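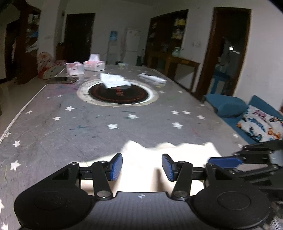

Kultgate hand-held grippers: an afternoon at the Trarker open day

Posted July 17, 2019

I've wanted to get my hands on a pair of these since February, when Ashwin Kamath first mentioned that Trarker were planning an open day and that visitors would be allowed to have a go. Well, I've had my go, and my thumbs are still a bit sore, and I'd do it again tomorrow.

The Kultgate is a gripper you hold in your fist. There's no arm on the end of it. You do the job yourself, one gripper per hand, and the recording of how you did it goes off to teach a robot the same thing. I'd read plenty about the idea and assumed it would feel like eating peas with barbecue tongs. It's a lot better than that.

The setting

Trarker hold their demonstrations in an ordinary home, and I think more firms should. No white lab benches. We worked at a long table with a star-patterned cover that has clearly had a life of its own (stains, scribbles, the lot), with tissue boxes at one end, a turntable in the middle and the fridge and water dispenser at the back of the room. Robots are going to have to cope with rooms like that, so why not start there? It also made everybody relax. People chatted, leaned on things, asked silly questions. I asked most of them.

In use

My job was cloth. Aravind Chettiar, who was running our table, put a plain white cloth down and told me to fold it in half and then in half again, taking as long as I liked. He gave no other instructions and I made a proper mess of the first one. The trick is to come in low and let the fingertips slide a little under the hem before you squeeze. Once I had that, the second hand started to make sense too: one gripper holds, the other travels, and then they swap.

What I liked most is the finger pads. They're blue and textured, and they bite on thin fabric far better than I expected. I could pick up a single layer from a folded edge, maybe not every time, but often enough to feel smug. The black linkages move evenly too, so both fingers close together and you always know where the middle of your grip is going to be. After ten minutes I'd stopped looking at the mechanism and was only looking at the cloth, which I'd call high praise for any tool.

I had a go at pulling a tissue from a box as well. Lovely! Very light squeeze, straight up. The crumpling afterwards was harder — you don't realise how much of that you do with your palm.

What I liked less

They're bulky. The housings are big and rounded, and with one in each hand they take up a lot of your view of whatever is close to you. I knocked them together several times when bringing two corners of the cloth to meet, and I never quite got over holding my elbows out like a chicken.

The squeeze is stiff for small hands. Ashwin says it loosens with use, and his own pair did feel easier than the one I was given, but I'd want a softer spring as an option. And the pads pick up fluff. Aravind wiped ours between turns.

I'd also have liked more light at the far end of the room. Our bit of the table was bright and the rest was rather gloomy, and a white cloth under a strong lamp loses its creases completely. That's down to the room and not the gripper, but if you're setting up at home, think about it.

Price and the alternatives

A single Kultgate is 400 pounds and a pair is 800, so there's no saving for buying two, which seems a bit mean. The Palulano kit does a similar job and I tried it last year. It's lighter, but the fingers flex sideways and I dropped everything. Hrynyshyn make a beautiful one at 3000 which I have only ever seen behind glass, so I can't tell you whether it folds a tea towel.

Would I buy a pair? If I had a project for them, yes, today. As it is I've put my name down for Trarker's next session, where Aravind says we'll be doing packets and lids. Wear something with short sleeves, mine kept catching.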